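My aunt kept the post office at Vavville for most of her working life, and when she finally gave it up she kept the building too, because by then all her good saucepans were in it. I drove out to see her in January, more than 158 kilometres of gravel and grasshoppers, with a fruitcake on the passenger seat (belted in, as she would have insisted).

She had the letters out. Not hers – the town's, the ones that had never found their people, addressed to streets that had been renamed or to the old Zwahlen cannery after it shut. She had 12 shoeboxes of them under the stairs and she knew each one by its handwriting.

"This fellow wrote to Rekel every Wednesday," she said, holding up a blue envelope, "and never once put a stamp on it."

We had our tea and she told me who had been sweet on whom, and the kettle went on again, and somewhere in the middle of it she remembered that she'd meant to type the whole lot up, years back, on the computer in the spare room.
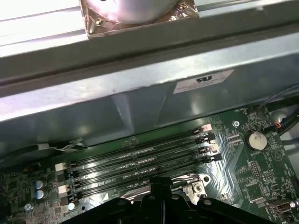
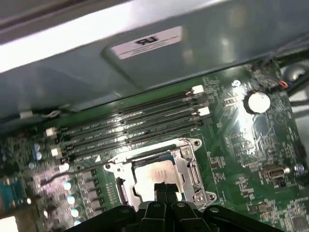 *Green board and grey metal, inside the computer case.*

She had got as far as the letter K, she said, and then the plums came ripe. After that there was always something ripe.

So I stayed on until the weekend and read aloud while she wrote in a ledger with a soft pencil, stopping me whenever I hurried. There was a birthday card with a dollar in it. There was a recipe for quince jelly that we both agreed had too much sugar. Toward evening on the last day I opened one with my own mother's slanting hand on the front, and my aunt put her pencil down and went out, very kindly, to water the beans.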